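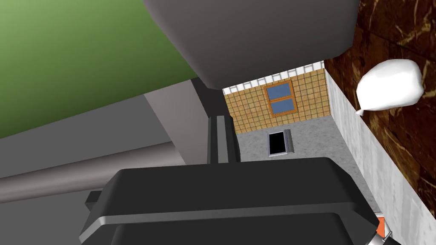
Gripper view in the room scene. Counter with the white bag at right, tiled wall and window behind.

Bad viewing angle while recording demonstrations by remote control

Posted by Griet Peeters

I am recording demonstrations for a two-arm robot in the Brilis simulator. I drive both arms with a pair of hand controllers, the robot follows, and the joint positions and camera views are logged at 30 Hz. The task is to open the tall green cabinet with the right arm while the left stays clear. I have 70 usable runs and need 200.

The trouble is what I can see. In the gripper view the housing takes up most of the bottom of the picture and a big rounded gray shape covers the top middle, so I get the far wall and a piece of floor through the gap between them. The view also rolls with the wrist. My horizon is tilted most of the time, and when I push the controller "up" I have to work out which way up is. I lose a second or two on each correction, and those pauses all go into the log.

Should I steer from another camera and record this one anyway? Or does the operator have to look at the same pictures the policy will be trained on? I tried switching views in the middle of a run and it made things worse.

Posted by Rosalía Sotomayor

Steer from the body view and keep recording all cameras. Nothing requires you to look at the gripper view while you drive. What matters is that the information needed for each move is present in at least one recorded stream. If you steer by something that no logged camera shows (a free orbit camera in the simulator window, for instance), the policy has no way to learn why you moved when you did.

My own layout for a similar cabinet task is one large body view with the gripper view as a small inset in the corner. I look at the inset only for the last few centimeters before closing. 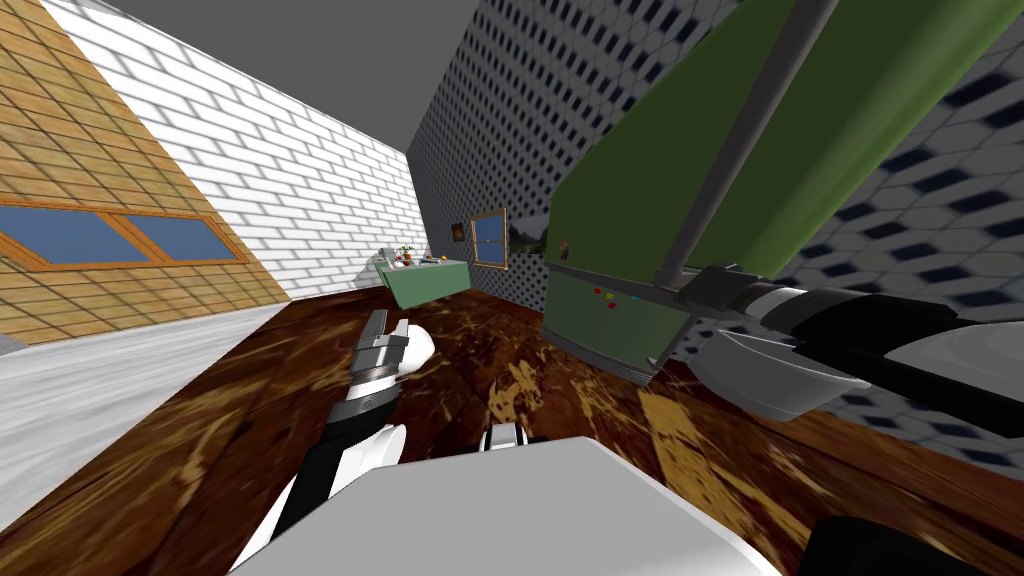

Wider view of the same room, both arms in sight, right wrist flange beside the lower end of the long gray pole on the cabinet.

A view like this one is tilted too, but it gives you both arms and the cabinet together, and the distance between the right gripper and the pole can be judged. The gripper view gives you neither arm as a whole.

Other settings to check:

Control frame. Most setups map the controller to the robot base by default. If yours maps to the wrist, change it. Roll in the picture then stops affecting the direction of your hand.

Motion scale. Use 1:1 for the approach and drop it near contact.

Pauses. Trim any stretch where both arms stay still for more than 15 frames. Do it on a copy and keep the raw files. Do not trim the hold after the gripper closes, or the policy will start pulling before it has a grip.

Mixing. Runs recorded while watching different views can go into one set as long as the camera list and resolution match. I would replay your 70 and drop the ones with the worst hesitation.

Posted by Garba Akpan

Agree on the control frame, that was it for me. Also check the left arm. I parked mine wherever it ended up, and the policy picked up small useless left arm motions. Now I start each run from the same left pose and keep the clutch off on that side.

Posted by Rodrigo Montes

just buy a bigger monitor

Contact | © 2018 Zestow Community Help | Back to top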